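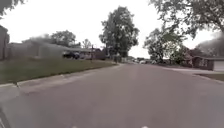
*A residential street from the robot's forward camera.*

## About Prulau

Prulau teaches ground robots to get along on ordinary streets. We do it by driving them. One of our operators steers a robot by remote control, the robot records what its camera sees along with every steering and speed command, and those recordings become the lessons it learns from.

The company was started by Ama Aidoo and Radek Procházka, who had both worked on warehouse vehicles and wanted to try the same ideas outdoors. Streets are harder. Curbs change height, driveways slope into the road, and plenty of roads have no painted lines to follow. We drive in neighborhoods like that most of the time.

### How we teach

A lesson starts with a route, usually a few blocks long. The operator sits at a desk with a screen and a two-stick controller, and drives the route at walking pace. We ask operators to drive the way they would want the robot to drive: slow near driveways, a steady distance from the curb, a full stop when something is unclear.

Then we let the robot try. The operator stays on the controls and takes over when it drifts or hesitates. Those corrections are saved separately and count for more in training than the first drives do. A route is finished when the robot has completed it 3 times in a row with no takeover. Some routes get there in a morning. One hill took us most of June.

Our recording and playback software is called Uvis. We wrote it in-house, and partner teams can use it under license. So far we have 410 hours of street driving stored in it, all of it reviewed by a person before use.

### Who we are

We are a team of 18. Noémi Barta runs operator training. New operators spend their first weeks in our yard before they drive on a public street, and she signs off on each one. Selorm Quaye leads the learning group. Araba Kwofie handles permits and talks with residents – if you have had a letter from us about a route on your street, it came from her.

### Where we work

Our office and yard are on the Gyamfi site, next to the bus depot. Routes are driven in daylight, with the last robot back in the yard by 5 p.m. A staff member walks with every robot and carries a stop switch.

Visits can be arranged through the front desk. We are hiring operators, and no robotics background is needed.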